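Mesh office chair
By Cyril Haslam
03/04/2022
13 comments

A mesh office chair is a desk chair with a woven or knitted fabric stretched across a frame where you'd otherwise find foam and upholstery. I've sat in them for most of my working life, so I've got opinions, and I'll try to keep them under control in this entry (no promises!).

The usual parts are the back, the seat, the armrests, a gas column and a base on castors. Most bases are a star shape. The mesh is nearly always synthetic, and on a decent chair it's pulled tight enough that you don't feel the frame when you lean back. On a cheap one it sags in the middle after a couple of summers – my old Preder went like a hammock.

Headrests are where people argue. A tall one is lovely if you lean back to read or take phone calls, and a nuisance if you wear your hair up. My mate Dennis Rowbotham unscrewed his and kept it in a drawer for two years before he put it back on.

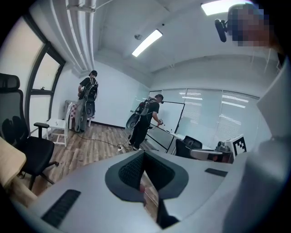

Colour is mostly black, with grey a distant second, and I reckon that's down to dust and biro marks more than fashion. You can get white mesh, and the Lurnex range does a rather nice green, but I wouldn't put either one next to a window that gets full afternoon sun.

Castors matter more than you'd think. Hard nylon ones suit carpet, and softer rubbery ones are kinder to timber floors. Get them the wrong way round and you'll wear a grey track into the boards, which I did in my own study and have been hiding under a rug ever since. Cables are the other enemy, so run them along the skirting if you can.

Cleaning is easy. Vacuum the mesh with the brush head, wipe it with warm soapy water and let it dry before you sit down again. Pull the hair out of the castors every May or so – it's a revolting job but the chair rolls like new afterwards!

See also: kneeling chair, drafting stool, whiteboard.

50 shares
Contact Plovholm Household Reference | © Plovholm 2022 | Back to top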